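Home | Talks | Notes | Contact
3 min read

Speaker notes: How a family recipe changes when it moves
Tuesday evening session, Bamiseo reading room

Start slowly. Thank Hanne Ketilsson for the invitation. Say that I am a translator of cookbooks and my own cooking is only fair.

First question to the room: who has a recipe written by a grandparent? Wait for hands. Then read the line from the Csizmadia notebook: "add flour until it is enough." Pause here, people usually laugh. 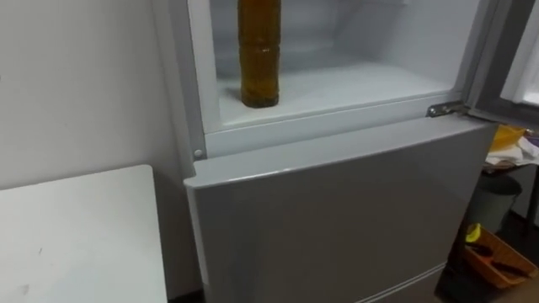 A recipe on paper leaves out what the writer's hands already knew. The notebook has 19 soups, and only two of them give an amount for salt. Ingredients also change with the kitchen. A word like "fat" can mean lard in one house, and in another house it means a bottle of something amber-brown like the one standing in this refrigerator, probably cooking oil. The translator must choose, or leave the word open. I prefer to leave it open and write a short note.

Next, the Skatska letters. Dae-han Won compared 12 versions of the same fish stew. The oldest has no potatoes. Ask: is it still the same stew?
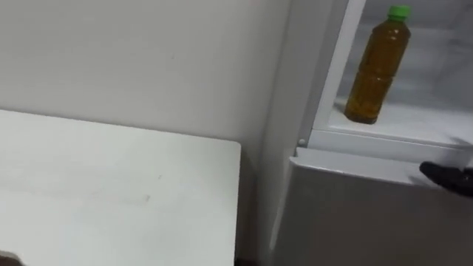
My answer is yes, if the family still calls it by that name. Some people will disagree - let them speak, but keep it to one or two comments.

If there is time, tell the story of the Ostia bread and the wrong oven. If not, go to the reading list.

Close with the request: please write down one dish before April, with the amounts.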